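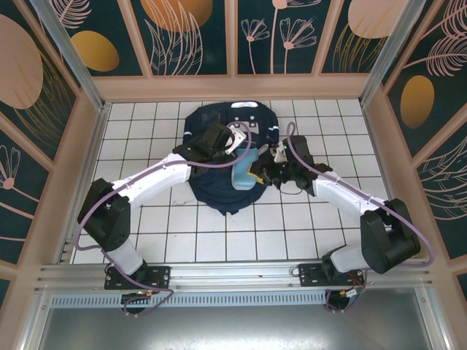
Navy garment on the white tile, July.

Filed under: Workshop Notebook / Textiles / Dyeing

July, early afternoon

Vat 2, third try at a full-depth navy on the heavy cotton. The first two tries came out of the vat fine and then crocked badly. Wiping a dry white cloth along the seam gave a clear blue mark both times. Wet was worse.

Changes this time:
- Scour went longer, a full hour at a simmer with soda ash. Water ran yellow for the first rinse and pale for the second.
- Let the goods cool in the bath before taking them out.
- Shorter dips, more of them. Six dips, ten minutes each, with a full airing between.
- No salt. I had been adding it from habit and the Cirnus sheet doesn't call for it in this vat.

Weight of goods dry was 719 g. I used the digital scale, not the hanging one, which still reads heavy.

Vat was yellow-green when I started, with a coppery skin on top. I pushed the skin aside with the paddle before each dip. After dip four the color of the liquor had gone toward blue-green, so I stopped, sharpened it with a little more reducer, put the lid on and left it for forty minutes. The first two batches I kept going at that stage, and I think a lot of the loose color comes from there. Indigo that has already gone back to the blue form just sits on the surface.

Marius Dumitrescu read through the notes from batch two and thinks the pH was too high as well. He had the same trouble at Neltstead with linen. At high pH the dye goes on slower and deeper into the yarn, so you need more dips to get the same depth, and people make up for it with long dips in a strong vat. He suggested bringing it down a bit and checking with the meter every second dip. Did that. The meter needs a new probe. It drifts for a couple of minutes before it settles and I don't fully trust the second decimal.

Rinse: cold until clear, then a hot wash with neutral detergent, then cold again. The hot wash is where the first two batches bled most. This time the water was tinted but I could see the bottom of the sink through it. Vinegar in the last rinse, a small splash.

Later, 5:40

Rub test on the offcut, dry: faint mark. Wet: visible, but a good deal lighter than batch two. Taped both cloths to the inside cover beside the old ones.

Shade is a touch redder than the Trummer reference card under the window and about even with it under the tubes. Leaving that alone for now. If anyone wants it greener we can try a weld bottom on a small piece first.

Leveling is good on the body. Slight dark line where the fabric folded over the paddle on dip two. The strap loops took less dye than the rest, probably the thread. Ask Dredum whether the sewing thread is a poly core. If it is, no amount of dipping will fix it.

To do:
- Order reducer. 210 g left in the tub, and the lid was cracked when I found it.
- Repeat the rub test after three home washes.
- Light test, half covered with card, south window, two weeks.
- Label the vats on the side as well as the lid. Lids got swapped again.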